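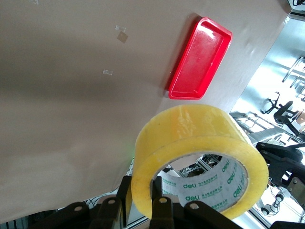
Workcell inspection checklist — tabletop arm, gripper handling of rolls and trays
Site: Plirna, bench 2
Inspector: Bogdan Mocanu
Date: January 17, 2021
Result codes: P pass, F fail, C pass with comment

1. Work surface

1.1 Surface smooth and matte, no glare reaching the wrist camera. P
1.2 No tape remnants or labels left on the surface. F
Comment: three small pieces of old tape to the left of the red tray. Remove and wipe down before the next run. Remnants can be picked up by the vision check as parts.
1.3 Tray inside the marked working area. C
Comment: tray accepted, floor scuffed in the middle. Replace at the June service.

2. Gripper

2.1 Bolt heads present on finger plates. P
2.2 Torque marks intact. C
Comment: marks to be confirmed plate by plate. Where needed, re-mark with the Stefanou paint pen, not with correction fluid.
2.3 Grip on hollow parts: one finger through the centre, one against the outer edge. P
Comment: checked with a roll of yellow packing tape, deli print on the core. Method agrees with the Pisten handling sheet. Do not squeeze a roll across its full diameter — the core may deform and the part then sits crooked in the tray.
2.4 Force limit set to 16 N for card-cored parts. P

3. Cables

3.1 Wires near the table edge clear of the arm's full travel. C
Comment: thin grey and white wires curve close to the gripper side. Clip them and repeat the slow sweep.
3.2 No cable under tension at the end positions. P

4. Surroundings

4.1 Chairs and loose furniture outside the 400 mm clearance line. P
Comment: office chair has wheels. Lock it or move it to the far wall during automatic running.
4.2 Window light controlled. F
Comment: strong light from the window side. Fit the Gustano blind before vision tests are signed off.

5. Stops and access

5.1 Emergency stop reachable from both sides of the bench. P
5.2 Reduced speed selected before a hand enters the working area. P

Open items: 1.2 and 4.2. Automatic running not permitted until both are closed and initialled.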